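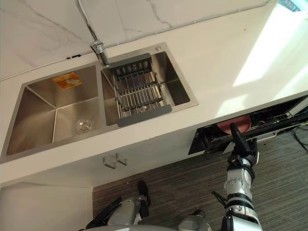 # Kastance 16 oz Training Gloves: Seven Months of Getting Hit With Them (and Hitting Back)

I bought these in November, right after my old gloves finally split along the thumb seam in the middle of a bag round. I train boxing four nights a week, I'm a decent amateur on a good day, and I'm hard on gear. So when a couple of people at the gym started showing up in Kastance gloves I got curious and ordered the lace-free 16 oz pair in navy.

**First impressions**

Stiff! Really stiff. The first couple of weeks I could barely make a proper fist, and my forearms were cooked by the end of mitt work. If you're coming from something soft and pillowy like the Sakley Club gloves (my last pair, which I loved until the thumb thing), you are going to hate these for a while. Stick with it. Mine loosened up somewhere in the third week and now they close up nicely around a wrapped hand.

The smell out of the box was strong too, kind of like a new car mixed with shoe polish. I left them on the porch overnight and it mostly went away.

**Weight**

I put both gloves on my kitchen scale because I'm like that. Sixteen ounces should be a hair under 454 grams, and my left glove came in at 443. The right one was a touch heavier. I can't feel the difference when I'm sparring and I doubt you would either, but if you're picky about that kind of thing, now you know.

**On the heavy bag**

This is where they shine. The padding over the knuckles is dense and it stays dense. I had a sore right hand all last summer and it just hasn't come back, even on long nights when I'm doing power rounds - and I hit a pretty unforgiving bag. The wrist support is the best I've had from a strap glove. The cuff is long, the strap goes around twice, and it doesn't creep loose by round six.

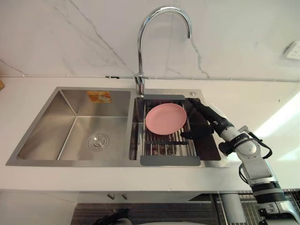
The strap does collect lint like crazy, though. I pick hand wrap fuzz out of it every Sunday-cleaning type session I do, and if I skip it the Velcro starts to lose its bite. A cheap dog brush works great for this.

**Sparring**

More mixed. They're fine for me, but my partners say they feel firm, and one of them asked me pretty nicely to go back to my old ones. They've softened since then and I haven't had any complaints lately. If you mostly spar and hardly touch the bag, I'd look at the Adeyemi pair instead. Those are puffier up front and much kinder to the other person's nose.

**Sweat and drying**

The lining is slick and dries slower than I'd like. There are 2 little mesh vents in the palm that don't seem to do much. I stuff mine with newspaper when I get home and they're ready by the next evening, just barely.

**Would I buy them again?**

Yeah, I would, for bag and mitts. The leather has some creasing at the thumb but no cracks, and every seam is still tight. I'd just keep a softer pair in the gym bag for sparring nights. Order a size up in wraps too (I switched to the longer ones) because the hand compartment is roomy and my shorter wraps left me sliding around a bit in there.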